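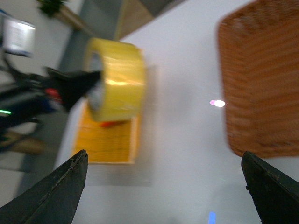 Avov two-arm bench kit: progress report to the equipment fund, Kakthorpe workshop
Reporting period: February to May

Where we are

The fund put up money for a trial of the Avov bench kit, to find out if it could take over the sorting of small stock that comes back to the packing benches at Kakthorpe. We are now most of the way through the trial period. The kit works, in the sense that it does what the manual says it does. Whether it does what the brochure says it does is a different matter, and most of this report is about that gap.

The short version for anyone who won't read further: we do not recommend buying a second kit for Flirthorpe yet. We do recommend finishing the trial.

What was promised

Avov's sales material makes four claims we were asked to check. Setup in one afternoon. New items learned from a handful of demonstrations. Both arms working together on the same object. No specialist staff needed after the first week.

Setup

Setup took us most of a week. Some of that was our own fault, as the bench we had picked was too shallow and we had to change it. The rest was down to the kit. The calibration routine stopped partway through on three separate tries with an error that isn't in the manual. Support answered quickly and politely, and told us to update the software. The update changed the menus, so the printed guide that came in the crate no longer matches what is on the screen. We have asked for a new guide twice. We are still using our own handwritten notes.

Learning new items

This is the claim we were most doubtful about, and we remain doubtful. We have recorded around 2000 demonstrations since the trial began, across tape rolls and other bench supplies, with a mat as the starting place and a basket as the goal. That is a great deal more than a handful. Avov's answer is that a handful is enough for "a first behavior," and we accept that the arms did something sensible with a roll of packing tape early on. They did it when the roll was standing where it had been standing during the demonstrations. Turned a quarter way round, or moved a hand's width toward the edge of the table, it was often missed.

Results have improved since we began varying the starting positions on purpose. Our operators worked that out for themselves. It should be on page one of the guide.

Shiny items are still a weak spot. Clear and amber tape under our overhead lights gives the wrist cameras trouble, or at least that is our best guess, as the failures drop when we turn off the lights nearest the bench. Avov has not confirmed this. We would like to see it tested properly before anyone spends more money on the problem.

Two arms together

The kit has 2 arms and the price reflects that. In four months we have found few jobs at our benches that need both. One arm can pick up a roll by its core and carry it over. Handing it to the other arm makes for a good demonstration when visitors come, and it adds time. The hand-over is also where most of our drops occur.

There may be work where the second arm pays its way. Opening bags for loose stock is one we mean to try before the trial ends - the brochure shows it, and so far we have only seen it in the brochure. If it fails, we will be asking why we didn't look at a single-arm kit.

Staffing

Somebody still has to be near the bench whenever the arms are running. We had hoped to get to the point where one person could keep an eye on the kit while doing other work. In practice that person gets pulled away every few minutes to reset an item, and the other work suffers. We have stopped counting this as time saved.

Wear and spare parts

Replacement fingers are sold only in pairs and only through Avov, and the first order was slow to arrive. We asked how many cycles a pair should last. The answer was that it depends on use. We have started keeping our own log so there is a figure to put in the final report.

Comparison with Tetteh

The fund asked us to keep an eye on the Tetteh service, which rents the arms and does the training off site. We had a call with them and read the contract. The monthly fee looks fair until you get to the charge for each new item, and our stock changes often. We have not seen their arms do our work, so we can't say they are better or worse. They have offered a visit and we think it should go ahead.

Spending

We are inside the budget, with 2000 dollars held back for spares and repairs. Most of that is likely to go on fingers and one cable that has begun to cut out. We have not signed up for the extended support plan. Avov has raised it in nearly every email.

Until the end of the trial

Bag opening with both arms, as above.
A repeat of the tape test with the lights changed and everything else left alone.
A full week with an operator who had no part in the recordings, which is the only fair way to check the staffing claim.
The Tetteh visit, if the fund agrees to cover travel.

We need a yes or no on the travel before the end of June. The decision on Flirthorpe should wait for the final report, and we would ask that no deposit be paid to hold the current price.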